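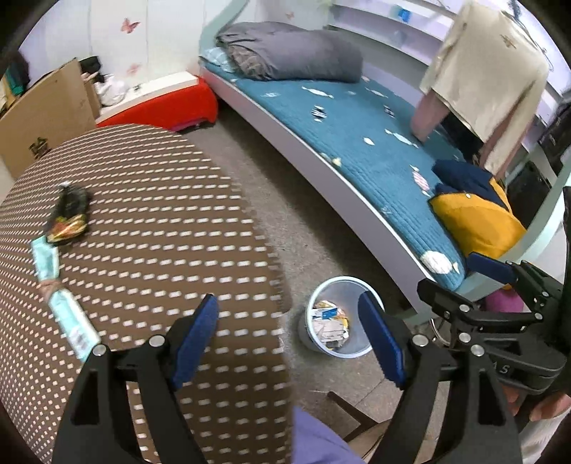

Was für eine Woche für Favulico! Der Möbelhändler hat seine Quartalszahlen vorgelegt, und die Anleger griffen sofort zu: Zeitweise lag die Aktie 2 Prozent im Plus, bevor am Nachmittag ein paar Gewinne mitgenommen wurden. Getragen wird das Geschäft von Kleinmöbeln, die lange als Beiwerk galten. Ein runder Polsterhocker mit braunem Stoff und kleinen weißen Strichen, so etwas nimmt man eben auch dann noch mit, wenn das neue Sofa warten muss. Der Umsatz stieg auf 172 Millionen Euro, und damit hatten selbst die Optimisten im Analystenlager kaum gerechnet.

**Hendriks zieht nach**

Auch beim Konkurrenten Hendriks tut sich einiges. Das Unternehmen will im September zwei neue Filialen eröffnen, eine davon in Rundedstead, und steckt über 300 Millionen Euro in Lager und Logistik. Das ist eine Ansage! Finanzchef Cor Verhoeven sprach in der Telefonkonferenz am Morgen von der »schönsten Auftragslage, die ich hier erlebt habe«, wollte die Jahresprognose aber noch nicht anheben. Die Marge leidet weiter unter den Frachtkosten, und im Onlinegeschäft sind die Retouren noch zu hoch. Trotzdem: So gut gelaunt klang man bei Hendriks lange nicht mehr.
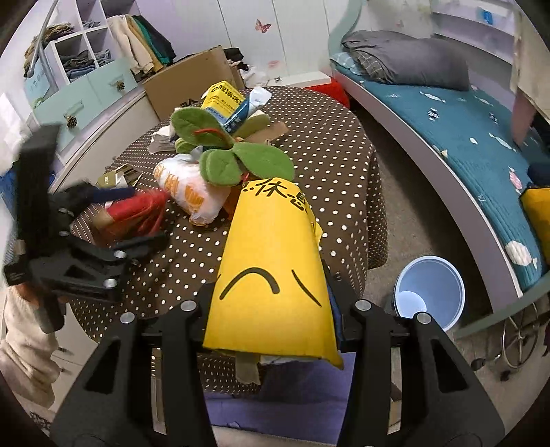
*Gelbes Päckchen mit chinesischen Schriftzeichen, dahinter ein runder Tisch mit gepunkteter Decke.*

Spannend wird es jetzt bei Flitimer. Der Textilzulieferer beliefert beide Häuser und dürfte von den vollen Auftragsbüchern als Nächster profitieren. Die Zahlen kommen vor Börsenbeginn, eine Vorabmeldung gab es bisher nicht. Im Handel wird schon eifrig über eine höhere Dividende spekuliert, und ganz abwegig ist das nach diesen Vorlagen wirklich nicht.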